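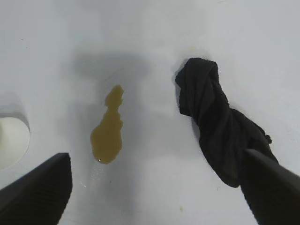 *4 min read · 3 replies · Robot Learning Help, Brustham Community Forum*

# How much should the starting layout vary in a table-wiping dataset?

**Aaliyah Petrenko**

Our department at Haretti is assembling a set of teleoperated examples for a two-arm table-cleaning task. The operator moves a cup out of the way with one arm, picks up a black cloth with the other, and wipes a brown spill from a white tabletop. We have 1,896 episodes on disk, of which 313 have passed review.

A policy trained on the reviewed episodes performs acceptably when the cloth lies to the right of the spill. When we move the cloth elsewhere, the arm still travels to the right side and closes on nothing. The instruction sheet given to operators says only "place the items naturally," and most of them appear to have settled on the same arrangement.

I would be grateful for advice on three matters:

- whether the cloth should be laid flat at the start or left bunched;
- whether episodes in which the first grasp fails should be removed;
- whether it is better to collect again from the beginning or to add to what we have.

Our operators are available until the end of May.

**Drokdale Data Office**

We would advise against starting again. The 313 reviewed episodes remain useful, and the fault described is one of coverage. It can be corrected by adding episodes with assigned layouts.

Our own practice is to divide the tabletop into nine cells and to draw the cell for each item before the operator sits down. The operator is told where the items go and has no say in the matter. A printed card works as well as software. Please record the cell numbers with each episode, including those that are later rejected, so that gaps can be found without watching the recordings. 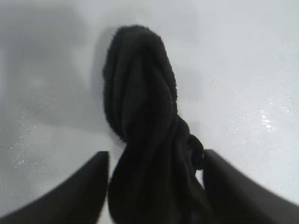
With regard to the state of the cloth, we recommend collecting both flat and bunched starts and noting which was used. A policy that has seen only a neat square of fabric will have little basis for choosing a grasp point on anything else. The grasp itself also deserves a field in the record. A cloth pinched at its base and standing up in a twist between the fingers is securely held, but it offers a narrow end to the table, and an operator who begins to wipe from that position will teach a different motion from one who has gripped a spread edge. We label these "rope" and "spread" and check the balance every 100 episodes.

Failed first grasps should be kept if the operator recovers within the same episode. Please mark the time at which the recovery begins. Episodes that end without recovery are stored separately and are not used for imitation.
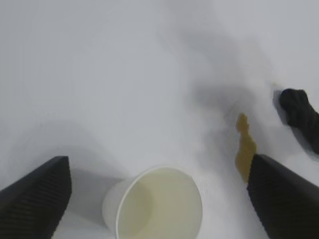
*Wrist view: cup between the open fingers, spill beyond the right fingertip.*

One further point concerns the cup. If it contains liquid, this should be stated in the episode notes together with the approximate fill level. Operators tend to move a filled cup more slowly, and the difference in speed can confuse later analysis if the cause has not been written down. The color of the liquid should also be varied. A light-colored drink on a white table is a harder case than a brown one, and it should be present in the training set if the robot is expected to deal with it.

**P. Gauthier**

I agree with the above regarding the layouts. I would simply add more data. We had the same problem and it went away after more data, although we also changed the learning rate in that week, so I cannot say which it was.

Please check that the fixed camera sees both grippers when the cup is lifted or tilted. Ours did not on one station and we lost a Sunday of collection. 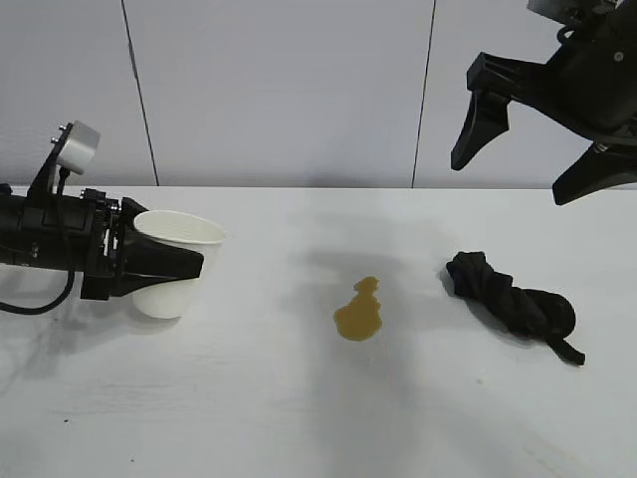
*Fixed camera: cup in the left gripper, right gripper open above the cloth.*

**Aaliyah Petrenko**

Thank you both. We will adopt the nine-cell card and add fields for cloth state, grasp type and cup contents. The existing episodes will be labeled afterwards from the fixed camera – the wrist views are too close to establish the cell reliably. I will post the revised instruction sheet in this thread once it has been approved.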